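Two Arms, One Planner: Pictures from the Skolavier Cell
Posted 13/02/2026 by Wiesława Borkowska

Skolavier is our planning software for two arms which share one table. I write mostly the part that decides which arm may move, and when. Several readers of the Zomport mailing list asked to see the cell and not only the logs, so I collected four pictures and wrote a few lines to each. English is my third language, please forgive the articles.

The version running in these pictures is build 696. The older planner, Kadrić, treated the second arm as a fixed obstacle and planned again each time it moved. Skolavier plans for both arms together, in joint space, with a time value on every waypoint.

1. Two arms, two tasks

The left arm works with the plush toy and the right arm with the yellow blocks. For the planner this is the pleasant case, as the two volumes touch very little and each arm can keep its own schedule.
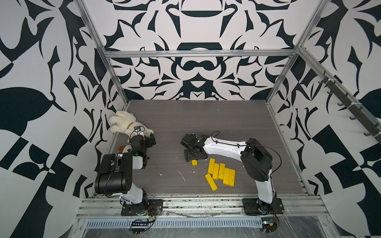 What costs time is the elbow. The grippers stay far from each other, but the elbow joints are large and they swing when the wrist has to turn. In Kadrić we put one big sphere around each elbow, and many good paths were refused. Now we use 13 capsules for one arm, cables included. The cable capsule is thicker than the cable, because the cable moves in ways I do not want to model.

The contact with the soft toy is handled by a separate controller. The planner only gives it a start pose and a time limit, and then waits for the answer "done" or "give up."

2. One block in the fingers

Blocks standing side by side are difficult for the segmentation. They have the same color and often only a thin dark seam between them, and the first network liked to join two blocks into one wide block. The grasp was then planned for the middle of a thing that did not exist. We trained again with 3101 wrist images, and the seam is now a class of its own. Dirt marks on the yellow faces are left in the training set on purpose. A single block held upright, with the neighbors a short way behind it, is a view the network should know well. 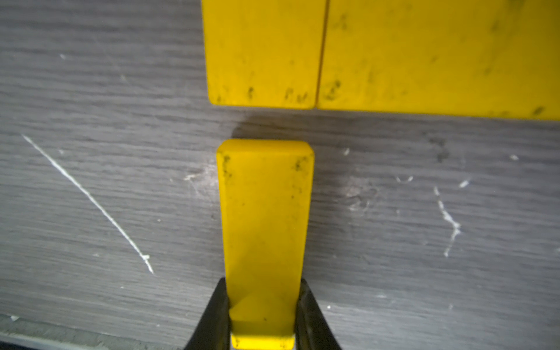
3. Reaching over the table

The right arm often has to stretch toward the center, and in this posture the overhead estimate of the blocks becomes poor. Distent is the small module which keeps a memory of every block and lowers its confidence when the block is hidden. It was written in May as a quick test and was never removed. 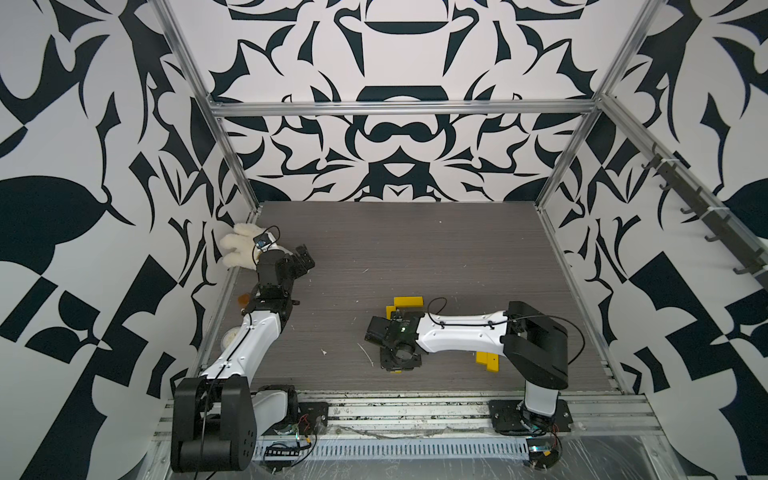
Distent stores a position, a direction and an age for each block. When the age passes a limit, the planner may ask for a new look before the next grasp. With the gripper pressing down on the yellow pieces, and another piece coming out from under the white forearm link, the fixed camera gets only parts of the shapes, and a simple detector will report an L where there are separate bars. Distent compares such a shape with what it remembered and keeps the old answer if the two can agree. The rule is simple and I would like to replace it with something better founded, but so far the replacement was always slower.

The patterned walls also have a use for us. The strong black and white shapes give many corner points, and the calibration check runs against them at the start of each session. If the error is too high, Skolavier refuses to plan and writes the reason in the log.

4. Between two moves

Both arms are away from the pile here. The blocks lie close together, most of them almost parallel, and the right gripper is held over the floor beside them with the jaws to the left. I like to read the planner's queue at such a point, when the next grasp is not yet chosen and all candidates still have their scores.

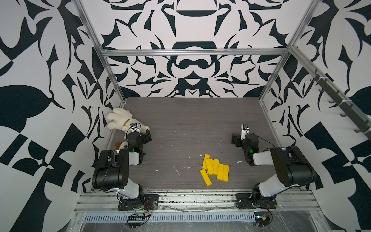
The score has 4 terms: free space for the fingers, distance for the wrist, risk for the neighbor blocks, and the time during which the other arm would have to wait. The last term was added after all the others and it changed the behavior most. Before that, the right arm took the block with the best finger space even when the left arm had to stop for it.

The weights are in a plain text file next to the configuration, so you can try your own. If you change the waiting term, please change it in small steps and send me the log together with the weights file.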